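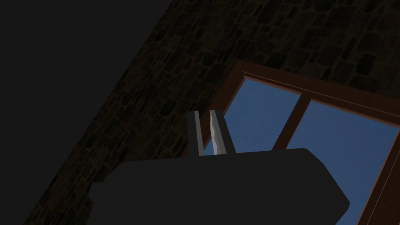
Window on the right, stone wall, everything on a tilt.

Rurkusby Rovers Supporters Board > Baseball > Bullpen is thin and we open in how long??

dutchoven_44
Posted October 9, 2024

OK so I've been chewing on this since the last out and I need to get it off my chest. We are going to lose Vaughan Waaka to Pultberg over the winter, everybody seems fine with it, and I am not fine with it! The guy threw more innings than any two of our other relievers put together. Who's pitching the eighth? Are we really handing it to Moodley? I like Moodley, I've bought the man a beer, but he walked the bases loaded twice in July and I was there for both (with my kids, who learned some words).

Also is it me or did they raise the bleacher seats again?

leftfieldlinda
Waaka was gassed by July. I keep score at every home game and his fastball just wasn't getting there late. Guys who couldn't touch him in the spring were pulling him down the line. I love him too, but if Pultberg wants to give him two years, shake his hand and say thanks.

dutchoven_44
He was gassed BECAUSE they ran him out there every night. Give him a real partner back there and he's fine.

bunt_and_pray
Can we talk about the manager for a second. Ásdís Riis has done a great job with the young hitters, no argument from me, but her bullpen moves make me want to chew my cap. Lefty up, lefty due, and she leaves the righty in. Every time.

leftfieldlinda
Not every time. The lefty had a sore elbow for most of the second half, it was in the club newsletter.

bunt_and_pray
I don't read the newsletter, it goes to my old email.

Grumpy Shortstop
Linda's right about the elbow. I'd still have brought in somebody. Anybody. The kid from the college, the one with the high leg kick, he sat out there for a whole homestand and never got the call.

On the seats, yes, season bleacher went from 400 to something higher, I threw the letter out in a mood. Still cheaper than Pultberg and our hot dogs are better.

dutchoven_44
Our hot dogs are NOT better, they're boiled. Pultberg grills theirs. I will die on this hill.

section9steve
Long time reader, hardly ever post. I want to stick up for the front office a little. We drew 2449 for the last home game, and I remember when 1000 was a good crowd and you could hear the first base coach talking to himself. That happened because they put money into bats. Fans come to see runs. If the price is a shaky eighth inning I can live with it.

bunt_and_pray
It was more like 2650, they announced it over the speakers.

section9steve
2650 was the playoff game. I'm talking about the last regular season one.

bunt_and_pray
OK yeah, you're right, I was thinking of the playoff game. Which we lost. In the eighth.

dutchoven_44
THANK YOU

leftfieldlinda
We lost that one on a dropped pop-up, and you all know it. Moodley made his pitch. If the ball gets caught we're out of the inning and this thread is about something else.

Grumpy Shortstop
Wind was blowing like crazy, though. I'm not hanging that on the kid at second.

leftfieldlinda
I'm not hanging it on him either! I'm just saying it wasn't the bullpen.

Anyway, has anyone heard if the Flirex batting cages are staying open this winter? My nephew wants to hit on weekends and their phone just rings.

section9steve
They're open, go in the side door. Bring your own helmet, theirs smell.

dutchoven_44
Fine, I'm calmer. I still want Waaka back. If they let him walk and sign one more designated hitter I'm coming back here to yell some more.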